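Mutstead Library Opens Its Seed Room to Every Town in the Valley

MUTSTEAD, February 18, 2022. Starting this spring, anyone with a library card from Mutstead, Plallow or Gavar can borrow vegetable, herb and flower seeds free of charge. The Mutstead Public Library began its seed collection in an old map cabinet next to the large-print shelves, and it now holds 3870 packets. We could not be happier to share them!

Borrowing is simple. Pick up to three packets per visit, write them in the green ledger, and go plant something. If your plants do well, let a few go to seed in the fall and bring some back in a plain envelope marked with the variety and the year. If the rabbits get there first, come and borrow again next spring.

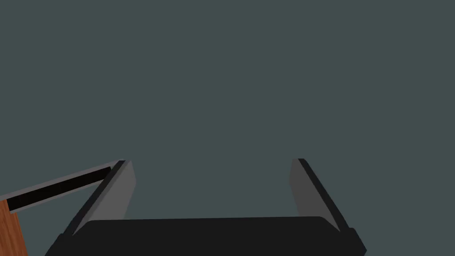 Beans are the heart of the collection. The Yorath pole bean, a speckled climber grown on the hill farms above Plallow for generations, had nearly dropped out of local gardens before a retired mail carrier left two jars of it at our front desk. Last season's growers returned enough for 1000 new packets, and we'd love to see it on every fence in the county. It likes a sunny spot and a tall pole, and it makes a wonderful soup.

A seedling swap will follow in June on the library lawn, with tomatoes, peppers and squash starts to trade. Bring what you have, or just bring a box to carry things home in.

The seed room is open during regular library hours. Packets can also be sent to the Gavar branch on request; please ask at the desk.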